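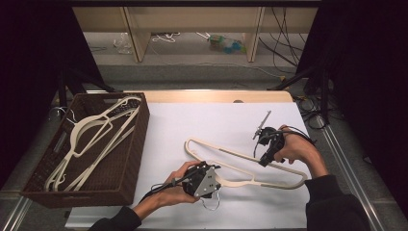 The closet is the part of the house where most students want to begin, and in this unit we begin with the hangers. A hanger looks like a simple object, but it decides how much a rod can carry and how a shirt keeps its shoulder. In our first exercise all hangers come out of the closet and are sorted by style. A woven basket is good for this work, as with the cream-colored ones here: those of the same style lie together in it with the hooks pointing one way, and a single one is on the white table to be looked at. Please notice the curve at the shoulder and the long straight bar, because we will speak of both.

Unit 6. Hangers, Baskets and the Rod

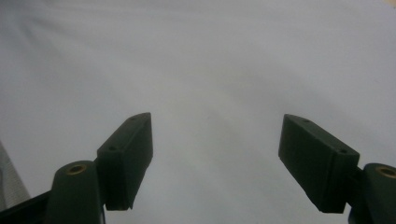

Home Care Course, Kellside Evening School
Notes by M. Zakanau
Revised 26 Jun 2024

1. Sorting

Clear a table before you open the closet. The surface should be plain and light, so that small cracks in the plastic are easy to see. Take out the empty hangers first and leave the clothes where they are. Make 3 groups: keep, repair, give away. Wire hangers from the dry cleaner go in the last group, and many cleaners accept them back if you ask.

Inside the "keep" group, put same with same. Mixed styles on one rod hang at different heights, and then the sleeves catch each other. It is not necessary to buy new ones for this. Two styles in one closet are fine if each has its own side of the rod.

2. Checking

Hold the hanger by the hook and run a finger along the bar. Rough places will pull a thread from a knitted sweater. You can smooth them with fine paper (I use grit 3000 for the last pass - coarser paper leaves scratches on plastic). Then press lightly at the shoulder. If it bends and does not return, put the hanger aside.

Dust is removed with a damp cloth and a drop of dish soap. Dry well before use, especially in the corner where the hook meets the body.

3. Which hanger for which garment

Shirts and blouses: a rounded shoulder, not wider than the shoulder of the shirt.
Trousers: a straight bar, folded once along the crease.
Heavy coats: a thick hanger with a broad shoulder. Thin plastic will bend over the winter.
Sweaters: no hanger. Fold them and put them on a shelf.

4. Putting into the basket

Lay hangers flat, one over the other, with the hooks at the same end. When they are thrown in any direction they lock together, and you lose your time with pulling. A rectangular basket is better for this than a round one. Do not fill it above the rim.

Keep the basket near the place where you iron or fold, for example on the floor of the closet or on the lowest shelf. At home I keep mine beside the ironing board - it saves many walks.

5. Returning to the rod

Hang all hooks in the same direction, with the opening to the wall. Leave a little space between the garments. In the practice closet our rod is 70 inches long, and in the Jaramillo workbook you will find a drawing of it to fill in.

Homework for the August meeting: sort one closet at home and write down what you have kept, what you have repaired and what you have given away. Bring one hanger of each style you found. The Dotley room has a large table, so we can lay them all out.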